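Rapport de projet, deuxième année
Les gestes de transvasement en salle de travaux pratiques : ce que valent les consignes affichées
Remis le 9 mars 2026

1. Point de départ

La fiche Lamari, que tous les groupes reçoivent en janvier, affirme qu'une paillasse bien rangée réduit les pertes de liquide. Elle ne cite aucune mesure. Nous avons voulu savoir si cette phrase tenait debout ou si on la recopiait d'année en année par habitude. Le projet s'est limité à l'eau teintée, au bécher et au tube à essais, ce qui exclut d'emblée toute conclusion sur les produits visqueux ou volatils.

2. Méthode

Nous avons comparé deux dispositions. La première, dite Wei dans nos cahiers, suit la fiche : verrerie au centre, portoir à droite, linge plié à gauche. La seconde, dite Lilo, laisse chacun poser ses affaires comme il l'entend. Chaque disposition a donné lieu à 200 transvasements. Nous avions prévu davantage d'essais, mais 334 fiches de relevé avaient été imprimées avec une colonne manquante et il a fallu en refaire une partie à la main.

Le volume perdu a été estimé par pesée du linge avant et après. La méthode est discutable. Un linge humide perd de la masse pendant qu'on discute autour de la balance, et nous discutions beaucoup.

3. Résultats

L'écart entre Wei et Lilo existe, en faveur de Wei, mais il reste inférieur à la dispersion observée d'un manipulateur à l'autre. Avec ces données, nous ne pouvons pas soutenir l'affirmation de la fiche. Nous ne pouvons pas non plus la rejeter. Le guide Rostness, souvent invoqué en salle, renvoie pour ce point à sa page 598, où l'on trouve un schéma de paillasse et aucun chiffre.

Un effet d'apprentissage est probable. Wei a toujours été testée en second, par commodité de planning, et l'ordre aurait dû être tiré au sort.

4. Le bécher, la capsule et le reste
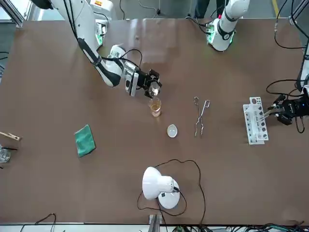
La question de la hauteur de versement nous paraît plus sérieuse que celle du rangement. Les consignes parlent d'une « faible hauteur » sans la définir, et chaque groupe l'interprète à sa façon. Avec un petit récipient de verre incliné juste au-dessus du bécher, le liquide ambré occupant à peu près la moitié inférieure de celui-ci, il reste de la paroi libre pour retenir les éclaboussures. Nous n'avons pas fait varier ce niveau de remplissage, et c'est sans doute la principale lacune du projet. La pince à creuset et la petite capsule blanche, posées tout près, ne servent à rien dans un transvasement de ce type ; la fiche demande pourtant de les sortir dès le début de la séance. Nous n'avons trouvé aucune justification écrite à cette demande.

5. Suites possibles

Il faudrait reprendre les essais avec un ordre aléatoire, peser le bécher au lieu du linge et fixer la hauteur de versement à l'aide d'un repère. La pince en bois pourrait aussi être comparée à la tenue directe du tube, sujet sur lequel la fiche est très affirmative et, là encore, sans source. Les relevés bruts figurent en annexe, y compris les feuilles refaites à la main.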